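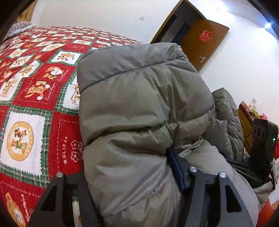 A gray quilted jacket between two gripper fingers, with a bed behind it.

FOR IMMEDIATE RELEASE

Flirex Publishes Buying Guide for Household Robot Grippers, Including the Parts Buyers Skip

BRUDANSTEAD, June 15, 2024 – Flirex, which sells and leases gripping equipment to laundries, care homes and research groups, today released a free planning guide for organizations about to spend money on machines that pick up clothes. It runs to 71 pages. The company tried for fewer and found that the chapter on spare parts kept growing.

The guide, "Before You Sign for It," takes buyers from first quote to second-year costs. It opens with a worksheet asking what the machine will be expected to hold. Flirex reports that many purchase requests reach its sales desk with this box blank and the delivery date filled in.

Puffy jackets get a section to themselves. They squash, they fold over on themselves, and a smooth shell gives a finger pad very little to work with. Buyers who plan to handle winter clothing are advised to ask for a trial with their own garments before ordering, and to bring the worst ones. A folded dish towel, the guide notes, has sold a great many grippers.

Flirex recommends budgeting for these items at the start:

Replacement finger pads, which wear out and are priced accordingly
A second set of fingers, if work cannot stop for shipping
Mounting hardware, often quoted separately and in small type
Staff time for setup, which most budgets list as zero

The guide also compares buying with leasing over 4 years. Leasing comes out ahead for sites still deciding what they want the equipment to do. Buying suits sites that have decided and can find the paperwork proving it.

Flirex drew on 16 customer projects for the guide, including a clothing-handling trial at Garcia, the Brudanstead laundry service. Garcia began planning in February with a budget for one gripper and no pads. The revised budget has both, along with a line called "other" that its accounts department has asked to have explained.

A companion spreadsheet, Stunder, adds up purchase price, parts, training and downtime. It opens in any common spreadsheet program. Users can hide the total, though Flirex suggests leaving it on until the order is approved.

The guide and Stunder are available now at no charge from the Flirex sales desk in Brudanstead. Printed copies can be requested by organizations that still hold meetings around a table – allow 2 weeks for delivery.

About Flirex
Flirex supplies grippers, finger sets and replacement pads for soft-goods handling. It offers purchase, lease and short-term trial terms, and answers its own phone during business hours.

Media contact: Flirex Press Office, Brudanstead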